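Household Water Use in Flindbridge: Results of a Four-Week Survey

Introduction

Our group wanted to find out how households in Flindbridge use water indoors, and whether people have a fair idea of how much they use. The town draws its water from the Maldonado reservoir, which also supplies Kastthorpe and the farms between the two towns. Outdoor watering rules are well known here and most residents can recite them. Indoor use gets far less attention, so we chose to leave gardens, pools and car washing out of the project.

Method

We delivered 221 survey forms to letterboxes on the east side of town and got 73 back. Each form had two parts. The first asked people to estimate their indoor water use for a normal day, in litres, before measuring anything. The second was a diary to be filled in over four weeks, with a line for each shower, bath, laundry load, dishwasher cycle and running tap.

To turn the diary entries into litres, we asked each household to measure the flow of its main shower and its most-used tap. They did this with a bucket, a kitchen jug and a watch. Toilet flushes were worked out from the cistern size printed under the lid, where people could find it. For washing machines we used the figure in the owner's manual. Some households no longer had the manual and left this line blank. We filled those blanks with the middle value from the other forms.

We held a drop-in session at the library on a Saturday to help with the flow test. The most common mistake was timing the shower before it had reached full pressure, which made the flow look lower than it was.

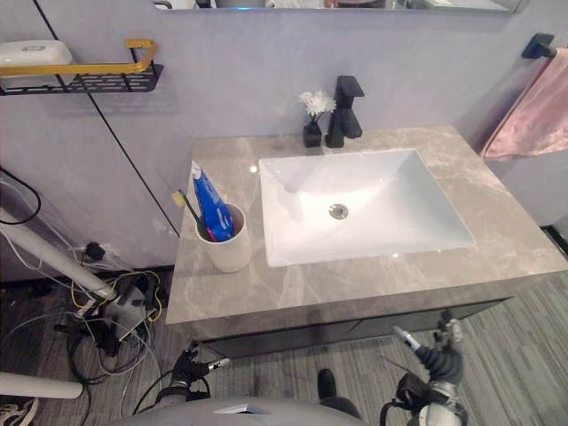

Results

Showers were the largest indoor use in most of the homes that replied, followed by laundry and then toilets. Taps came fourth. Dishwashers used less than we had guessed, and several households reported that they ran theirs only every second day.

The estimates in part one were poor. Most people put their daily use well below what their own diary showed. The gap was widest in homes with teenagers, and smallest in homes that had rainwater tanks plumbed to the laundry. We think tank owners check their levels often and so get used to thinking in litres.

Tap use was the hardest thing to record. People remembered filling a kettle or a pot but forgot rinsing hands, wetting a toothbrush or running the water until it came warm. Four households wrote notes in the margin saying they had stopped filling in the tap line after the first week. We kept their other entries and left their tap figures out of the totals.

One question asked whether the household had a low-flow shower head. Where the answer was yes, showers tended to be a little longer, but the total per shower was still lower.

Problems with the survey

The reply rate was low, and the people who did reply were probably more interested in water than their neighbours. We had only a few forms from renters, and none from the units near the highway. Keeping a diary may also have changed how people behaved — two forms said this outright.

We planned to compare our figures with a survey from Zornuvau, which has its own bore supply. That survey recorded use by the quarter and combined indoor and outdoor water, so the numbers could not be matched with ours.

Further work

A second survey should run in both winter and summer, and should be shorter. Two weeks would be enough. We would replace the tap line with a single timed day, and aim for 80 completed forms, with a set share from rented homes. The council office in Kastthorpe has agreed to let future groups leave forms at its front counter.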